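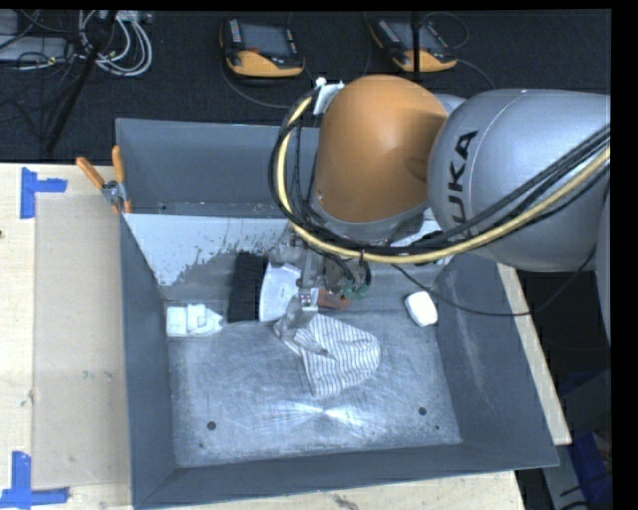

Staff at Homine, a small automation company in Gratmont, have started to teach their sorting arm by remote control instead of writing every movement in code. One person sits with a hand controller and guides the arm through the job, and the computer records the path together with the opening and closing of the gripper. The practice pieces lie in a grey metal bin set on the work table, and the lesson in progress is the striped cloth, which the arm must take with its fingertip close to the bin floor while the harder objects stay along the far side. Cloth is considered the most difficult item because it has a different shape each time it is dropped.

The project is led by Marleny Urrego, who came to the company from a textile repair business in Usuga. She explained that a new operator needs about 2 hours of practice before the recordings are good enough to keep. "In the first hour everybody moves too fast," she said. "The arm learns also your bad habits, so we ask people to go slowly and to stop when they are tired."

The team wants to collect 100 good demonstrations for the cloth before it goes on to the next item. Recordings in which the operator hesitates for a long time are put aside, but they are not deleted, as they may be useful for teaching the arm how to correct itself.

The work is done for Nindwood, a charity that receives used household goods and sorts them by hand in three rooms. Its staff will be invited to try the controller themselves in December. Visits to the Gratmont workshop are possible on Friday afternoons, and groups should write to the office in advance. Closed shoes are required on the workshop floor.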